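Residencia Clisolby — Lista de revisión de habitaciones, planta 2
Fecha: 13 de marzo de 2018
Revisa: Latifa Erraji
Acompaña: Hicham Filali (mantenimiento)
Habitaciones revisadas: 201 a 212

Claves: C = conforme / CO = conforme con observación / NC = no conforme

1. Accesos y pasillo

1.1 Pasillo libre de carros y sillas: C
1.2 Pasamanos firme en los dos lados: CO
Comentario: el tramo delante de la 206 tiene un poco de juego. Hicham lo apretó en el momento, pero habría que cambiar el taco. Todo lo demás, una maravilla, se nota muchísimo la reforma del otoño.
1.3 Luz de emergencia: C
Comentario: probada con corte de corriente. Aguantó los 90 minutos completos, ¡y con pilotos que ya tienen sus años!
1.4 Puerta cortafuegos: C
Comentario: cierra sola desde cualquier posición. En la visita anterior se quedaba abierta a medio camino y Gaétan Beaulieu le cambió el muelle. Da gusto oírla cerrar ahora.

2. Camas

2.1 Frenos de las cuatro ruedas: CO
Comentario: la cama de la 209 frena con tres. Pedida la rueda a Gondanitz, referencia apuntada en el cuaderno de planta.
2.2 Barandillas suben, bajan y enclavan: C
2.3 Hueco entre colchón y cabecero: C
2.4 Timbre al alcance de la mano estando tumbado: NC
Comentario: en la 203 y la 211 el cable queda detrás de la mesilla. Nos tumbamos las dos veces para comprobarlo (lo recomiendo a todo el que haga esta revisión, se ven cosas que de pie no se ven). Faltan pinzas para sujetarlo a la sábana. Plazo: 5 días.

3. Ropa de cama

3.1 Etiqueta de comportamiento al fuego legible: CO
Comentario: en las colchas del lote antiguo la etiqueta está casi borrada. Shaimaa Ghoneim, de lavandería, tiene las fichas de Ganeck y va a marcar las piezas una a una.
3.2 Mantas y colchas sin colgar hasta el suelo: C
3.3 Tejido separado de radiadores y lámparas: C

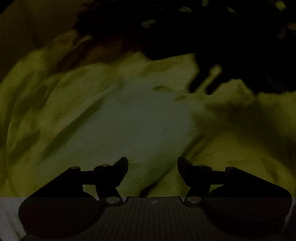 Foto 1. Tela de tono amarillo verdoso, con arrugas y pliegues.

3.4 Sin rotos ni hilos donde se pueda enganchar un dedo o una vía: C
Comentario: el equipo de lavandería retira las piezas gastadas antes de que suban a planta. Buenísimo sistema, y lo propondría tal cual para la planta 3.
3.5 Ropa de repuesto en armario cerrado: C
Comentario: existencias de sábanas en el almacén general, 300. Suficiente hasta mayo según Shaimaa.

4. Baños

4.1 Suelo antideslizante en buen estado: C
4.2 Asideros de ducha e inodoro: C
Comentario: tirando con ganas. Ni se inmutan.
4.3 Temperatura del agua limitada en el grifo: CO
Comentario: la 204 tarda en estabilizarse. Hicham sospecha de la válvula mezcladora Saber. Repetir medición por la mañana, con más consumo en el edificio.
4.4 Tirador de alarma llega hasta el suelo: NC
Comentario: en la 208 alguien lo ha anudado por arriba. Desatado en el acto — pero por favor, que no se vuelva a atar, aunque moleste al fregar.

5. Ventanas

5.1 Limitador de apertura: C
5.2 Cordones de persiana recogidos: C
5.3 Corrientes de aire: CO
Comentario: burlete despegado en la 212. Se necesitan 25 metros para rehacer toda la fachada norte.

Pendientes y responsables

Pinzas para timbres, 203 y 211: Latifa
Rueda de cama, 209: Hicham
Taco del pasamanos, 206: Gaétan
Marcado de colchas: Shaimaa
Válvula, 204: Hicham
Burlete: a la espera de presupuesto

Copia para Rania Fahmy, dirección. Gracias a todo el turno de mañana por dejarnos entrar con las camas a medio hacer y por los avisos que nos fuisteis dando por el pasillo, que eran buenos y están todos recogidos en los comentarios.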